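On Mending Before Replacing

The question of what to do with worn clothing has occupied this page before, and several readers in Rudville have written to ask that it be treated at greater length. The present entry sets out the practice followed in this household. It is offered as a record, and other households will have their own.

A garment is first assessed for repair. Split seams, missing buttons and fallen hems are mended at home. Larger work, such as a new zipper, is taken to Andis on Flasness Road, where the charge for my winter coat in April was 54 dollars. A comparable new coat was priced at 146 dollars.
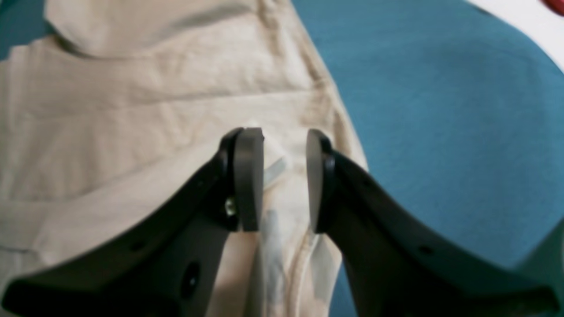
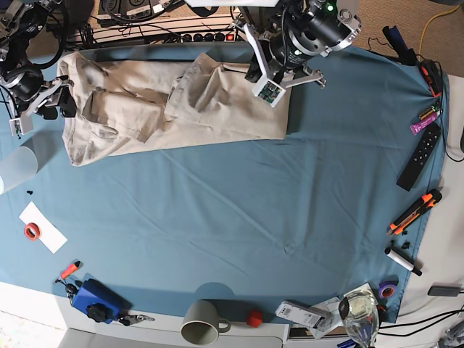
Storage is the second part of the matter, and the part most often neglected. Clothing awaiting repair should be kept apart from clothing in use, with a written note of the fault pinned to it. My own notes record the date, the fault and the thread required. Heavier items may be left folded in the pile, but beige cloth shows every crease and is better placed on a hanger until its turn comes. A limit of 3 garments in the pile at any time has proved workable.

Where repair is not sensible, the garment is offered to the Sison exchange, which opens on Saturday morning and accepts clean clothing in any size. Items too thin to be worn again are cut into squares for household cleaning. Cotton serves best for this purpose. Wool is set aside for patching, and buttons are removed and kept in a jar by the sewing box.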